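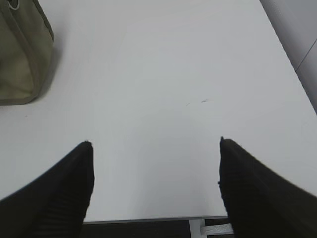
Deddale Outdoor Store — Bags and Soft Kit

4. Setting up a canvas bag for packing

Applies to the olive-green fabric bags and to any other bag in the Millusum range.

4.1 Stand the bag upright at one corner of a plain, light-coloured table. Leave the middle of the table clear for laying out the contents.

4.2 Check the metal ring near the top. Pull it once in each direction. If the stitching moves, stop and label the bag for repair.

4.3 Run a thumb along the binding between the front and side panels, from the ring down to the base. Do the same along the piped edge.

4.4 Inspect the trim at the base, paying attention to the rounded corners.

4.5 Lay out the contents in packing order — heaviest items nearest the bag.

4.6 Pack the heaviest items first, flat against the base. No single item may weigh over 500 g.

4.7 Close the bag and leave it standing for 30 seconds. A bag that leans must be repacked from step 4.5.

Note: A gentle bulge in the front panel is acceptable. The side panel should still taper towards the base.

Caution: Do not lift a packed bag by the ring alone.

Caution: Do not drag the bag across the table. Grit under the trim will mark a white surface.

Repairs go to Wekesa Mugo, Godside workroom, with form 177 attached.

Section revised July 26, 2020 (H. Rweyemamu).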